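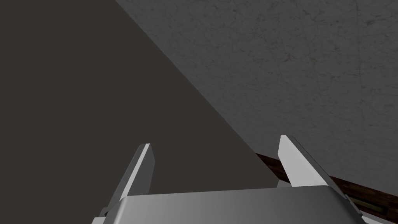

Dress code for press pool at an official facility visit?

Home | Topics | Protocol | Log in

Posted by Dela Mahama, May 22, 2019

I'm in the pool for the governor's tour of the Bidanlow border station. The notice says "business attire, closed shoes" and cites section 13. Are printed slogans on outerwear covered?

3 comments

Tiruwork Beyene
Yes. Section 13 bars readable text on any outer layer except press ID. Letters under 10 mm are exempt. It applies to pool members and staff. The official party follows its own protocol office. Arrive 30 minutes early for the check. 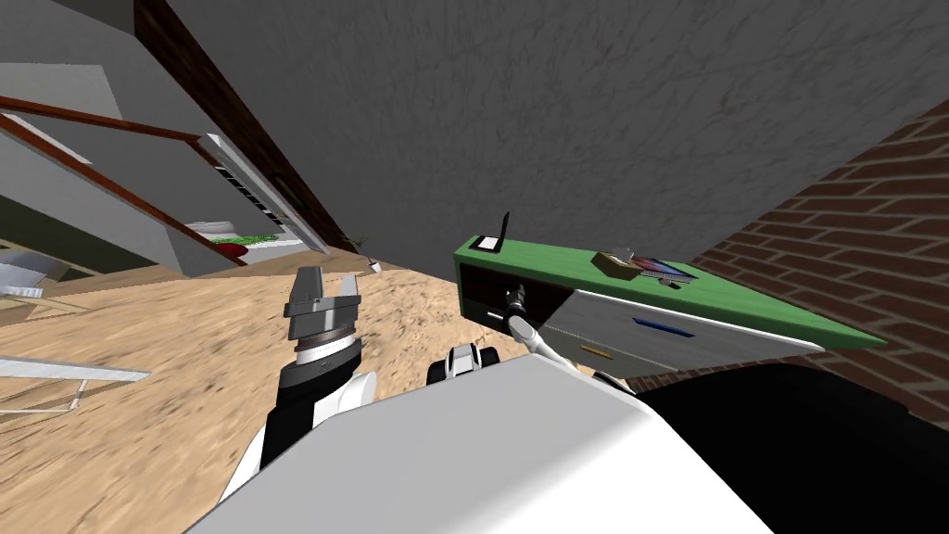 Open gripper beside a green-topped desk

yimer418
wore a plain jacket in August, no problems. bring your badge

Share (10)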